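The Loose One

Ewan Ritchie got the job at Endport because his aunt knew MacAulay. He took the number 17 bus out past the garden centre and walked the last bit along the verge. MacAulay met him at the door and gave him a pass with another man's photograph on it, and said they would sort that out.

The work was packing. The small white pieces went into the clear box, the lid went on, and the box went to Homham by van. The purple paper was there so you could see what you were doing on a white table. Ewan asked what the pieces were for and MacAulay said they went inside something bigger.
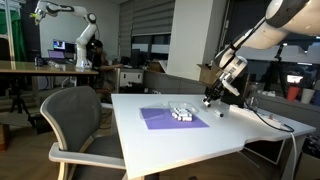 The box on its purple sheet, with one piece still out on the table.

It was April then and the heating was still on. He learned where the mugs were kept. He learned that the chair with the mesh back went down by itself if you sat in it too long, and that you did not move the power strip, whatever else you moved. On his second day he packed a whole morning's boxes with the lids on the wrong way up, and had to do them again after lunch.

What bothered him was the loose one. There always seemed to be one that had got away from the rest. He would put the lid down, look along the table, and see it lying on its side. He mentioned it to MacAulay.

"Put it in, then," MacAulay said.

So he put it in. The next time he looked there was one out again, and he could not have sworn it was a different one.
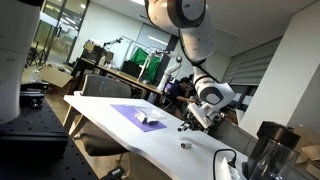 Sonari Evening Writers, Prose Group

By the summer he had stopped mentioning it. Some weeks the pieces came to him in bags and he had to tip them out himself, and he blamed the bags for a while. The plastic crumpled up and things hid in the folds. He took to running his thumb along the inside of each one before he threw it away.

His aunt rang to ask how he was getting on. She lived almost 145 miles away and liked to be told things in order, so he started with the bus. When he got to the loose one she was quiet, and he could hear her kitchen radio.

"Your uncle had that with washers," she said. "He kept a jam jar."

"Did it help?"

"He had a jar of washers."

He thought about it all the way in the next morning. He had a jar at home that had held beetroot. It was washed and ready on the draining board and he had left it there.
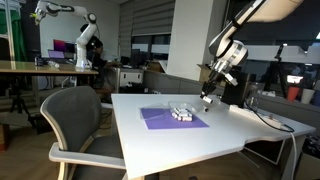 The van was due at 2 and MacAulay wanted the last box done before it came. Ewan hung his jacket up and went over to the table. The box was on the purple sheet, with the pieces in a heap, and the lid lay just behind it where it caught the light. He looked along to the right and there it was, small and white, out by itself near the edge. He stood with his hand on the back of the chair. Then he picked up the lid and pressed it down at the corners until it clicked.

"All in?" MacAulay said from the doorway.

"That's the box done," said Ewan.

He carried it out to the yard. The driver signed for it and asked if he had the right time. On the way home he got off the bus a stop early and bought a jar of beetroot.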